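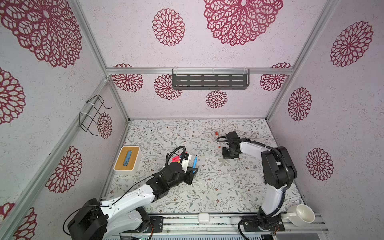 Von: Leena Lindqvist
An: Liste Tragbare Audioplayer
Datum: 9. April 2025
Betreff: Re: Pekitz P3: Datenbank wird bei jedem Einschalten neu aufgebaut

Hallo Nipon, hallo Liste,

Nipon Tanasarn schrieb:

> seit dem Wechsel auf eine größere Speicherkarte baut mein Pekitz P3
> die Titeldatenbank nach jedem vollständigen Ausschalten neu auf.
> Das dauert jedes Mal 11 Minuten. Aus dem Ruhezustand heraus tritt
> das Problem nicht auf. Die Karte ist mit exFAT formatiert, auf der
> alten war FAT32. Musik ist überwiegend FLAC, dazu ein paar ältere
> MP3-Bestände. Firmware ist die letzte vom Hersteller.
>
> Zweite Beobachtung: Bei einigen Alben zeigt das Gerät kein Cover,
> obwohl es in den Dateien eingebettet ist. Am Rechner werden die
> Bilder angezeigt.
>
> Hat jemand die gleiche Kombination im Einsatz?

Ja, dieselbe Kombination, allerdings mit Sarkwood als Firmware. Das Verhalten der Originalfirmware kenne ich noch aus November, damals habe ich es etwas genauer angesehen.

Zur Datenbank: Der Player legt den Index im Wurzelverzeichnis der Karte in einem versteckten Ordner ab. Beim Start vergleicht er die dort gespeicherte Datenträgerkennung und den Zeitstempel des Musikordners mit den aktuellen Werten. Stimmt einer der beiden nicht, wird der Index verworfen. Unter exFAT wird zum Zeitstempel zusätzlich der UTC-Versatz gespeichert. Die Originalfirmware schreibt dieses Feld, liest es beim Start aber nicht aus. Steht die Zeitzone im Gerät auf etwas anderem als UTC, weichen die Werte immer voneinander ab. Im Ruhezustand bleibt der Index im RAM, deshalb fällt es dort nicht auf.

Du hast also folgende Möglichkeiten:

1. Zeitzone im Player auf UTC stellen, Index einmal neu aufbauen lassen, ausschalten, einschalten. Die Uhr geht dann falsch, was bei mir niemanden gestört hat.

2. Karte mit FAT32 formatieren. Der Formatierer von Windows verweigert das je nach Version bei großen Karten, unter Linux geht es mit mkfs.vfat -F 32. Clustergröße 32 KB, mit 64 KB hatte ich Aussetzer beim Titelwechsel.

3. Sarkwood aufspielen. Dort wird der Index nur auf Anforderung aktualisiert, Menü Datenbank, Eintrag »Jetzt aktualisieren«. Nach dem Kopieren neuer Alben muss man selbst daran denken.

Vor einem Wechsel der Firmware bitte den Akku laden. Der Updater prüft den Ladestand nicht.

Zu den Covern: Vermutlich progressive JPEGs. Der Decoder im P3 kann nur Baseline. Prüfen lässt sich das mit

identify -format "%[interlace]\n" cover.jpg

Kommt dort »JPEG« statt »None«, ist die Datei progressiv. Umwandeln ohne Neukompression:

jpegtran -copy none cover.jpg > cover_neu.jpg

Danach wieder einbetten, bei FLAC mit metaflac. Das alte Bild vorher mit --remove --block-type=PICTURE entfernen, sonst stehen zwei Blöcke in der Datei und der Player nimmt den ersten. Sehr große Bilder lehnt er ebenfalls ab. Die Grenze habe ich nicht ermittelt, 500 x 500 Pixel funktionieren.

Meriem Kettani hatte hier vor einiger Zeit nach der lückenlosen Wiedergabe auf dem Prado gefragt. Die Indexroutine ist dort offenbar dieselbe, der Trick mit der Zeitzone wirkt jedenfalls auch. Lückenlos spielt er FLAC mit 16 Bit, bei MP3 nur mit gültigem LAME-Header.

Offen ist bei mir noch, warum Wiedergabelisten mit Umlauten im Pfad nach dem Neuaufbau leer bleiben. Als m3u8 ohne BOM gespeichert werden sie gelesen, mit BOM fehlt der erste Titel. Falls jemand einen Givberg hat, würde mich interessieren, ob er sich ebenso verhält.

Nipon, schreib bitte noch, welche Zeitzone bei dir eingestellt ist.

Gruß
Leena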